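レラーの一日だけのシニガン麺

2022年9月28日 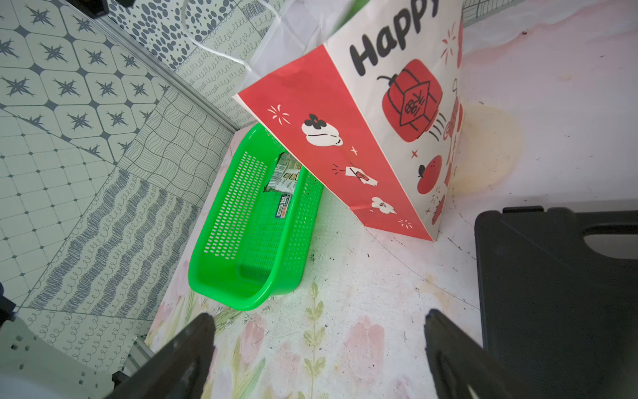

こんにちは。シエラ・ディマクランガンです。前の記事から少し時間があいてしまいました。仕事が忙しくて、夜は冷凍のうどんばかり食べていました。うどんはおいしいですが、ブログに書くことがありません。

今日は、駅の裏にある小さな食堂「レラー」(Leller)の話を書きます。いつもは洋食の店で、ハンバーグとクリームコロッケが有名です。私も月に一度か二度、コロッケを食べに行きます。そのレラーが、一日だけフィリピン風の麺を出すというお知らせを、店の入り口の黒板で見ました。メニューの名前は「シニガン麺」です。

シニガンというのは、フィリピンのすっぱいスープです。タマリンドという果物で酸味をつけて、豚肉やえび、大根、空心菜などを入れます。私の家では、母が雨の日によく作りました。ご飯と一緒に食べるもので、麺を入れたことは一度もありません。ですから、黒板を見たときは、うれしい気持ちと心配な気持ちが半分ずつありました。母に電話で話したら、「麺？どうして？」と二回聞かれました。

お店の方に聞きますと、スープを考えたのは、マカパガルという屋台の料理人だそうです。マカパガルは人の名字ですが、屋台の名前でもあります。普段は週末の市場で串焼きを売っています。レラーのご主人がその串焼きを気に入って、一緒に何か作りましょうという話になったと聞きました。麺は、トレクドラという製麺所の太いちぢれ麺です。この製麺所の麺は、スーパーでは見たことがありません。

予約はできないと書いてありましたので、開店の少し前に行きました。もう列がありました。私の前に並んでいたのは親子で、小さい男の子が「すっぱいラーメンって、梅干し？」とお父さんに何度も聞いていました。お父さんは「うーん、たぶん違う」と答えていました。教えてあげたかったのですが、知らない人に急に話しかけるのは、日本に長く住んでいても少し勇気がいります。結局、黙っていました。今も少し後悔しています。

席はカウンターの一番奥でした。注文したのは、豚肉のシニガン麺と、串焼きを一本です。えびのほうもありましたが、私はやはり豚肉の味で育ちましたので、迷いませんでした。

最初にスープを飲みました。とてもすっぱかったです。日本のお客さんに合わせて、酸味を弱くしているだろうと思っていましたが、そんなことはありませんでした。あごの横がきゅっとなる、あの感じです。隣の席の女性は、一口飲んで目を閉じていました。そのあと全部飲んでいましたから、きっとお好きだったのだと思います。

豚肉はスペアリブではなく、薄く切ったバラ肉でした。これは麺と一緒に食べやすくするためかもしれません。私は骨のついた肉が好きなので、少しさびしかったです。でも、脂のところがやわらかくて、すっぱいスープとよく合っていました。野菜は大根、オクラ、いんげん、それから空心菜です。大根が特によかったです。中までスープの味がしみていました。

麺については、正直に書きます。初めの三口ぐらいは、口の中で少しけんかをしていると思いました。ちぢれ麺の小麦の味が強くて、スープの酸味と別々に聞こえるような感じです（味なのに「聞こえる」は変でしょうか。ほかの言い方が見つかりません）。けれども、途中でトマトが溶けてきて、そこから急に仲よくなりました。トマトは先につぶしたほうがいいと思います。もし次の機会があれば、私は最初につぶします。

テーブルには、魚醤と青とうがらしの入った小さいびんが置いてありました。魚醤をほんの少し入れると、味が実家の台所に近くなりました。とうがらしは入れすぎました。水を三杯飲みました。

串焼きは、甘いたれをぬって焼いた豚肉です。焦げたところがおいしいのですが、私のは焦げが少なめでした。市場で食べるほうが、煙のにおいもあって好きです。でも、麺を待っている間に一本あるのはうれしいことです。プラス200円で小さいご飯もつけられます。麺を食べたあとで残ったスープにご飯を入れたら、これが一番おいしかったです。シニガンはやっぱりご飯の料理なのだと思いました。お店の方には内緒にしてください。

デザートに、ロラリという焼き菓子の店のクッキーが一枚ついてきました。ココナツの味で、かたくて、コーヒーにつけて食べたくなる味です。袋のまま持って帰って、次の朝に本当にコーヒーにつけました。よかったです。

帰るときに、厨房の中の料理人の方に、タガログ語で「おいしかったです」と言いました。その方は少しおどろいて、それから「すっぱすぎなかった？」とタガログ語で聞きました。「もっとすっぱくても大丈夫です」と答えたら、大きい声で笑って、奥のご主人に「ほら！」と言っていました。たぶん、二人の間で酸味の強さについて相談があったのだと思います。

外に出たら、列はまだ続いていました。あの男の子が食べられたかどうか、見るのを忘れました。

次はいつやるのか、ご主人に聞きましたが、まだ決まっていないそうです。アドボのサンドイッチも考えているそうなので、私はそちらにとても興味があります。アドボは酢としょうゆで煮た肉の料理で、冷めてもおいしいですから、パンにはきっと合います。黒板をこまめに見に行って、何か書いてあったらここでお知らせします。

もし家でシニガンを作ってみたい方がいたら、最初は粉のスープの素で十分だと思います。アジアの食材の店で売っています。一袋を全部入れないで、半分入れて味を見てください。私は日本で初めて作ったとき、水の量を間違えて、ルームメイトが二日間スープに近づきませんでした。空心菜がない季節は、ほうれん草か小松菜でもできます。里芋を入れると少しとろみが出て、寒い日にいいです。

日本語の間違いがありましたら、いつものようにコメントで教えてください。前回は「汁」と「つゆ」の違いを教えてくださった方、ありがとうございました。今回は「スープ」と書きましたので、たぶん大丈夫です。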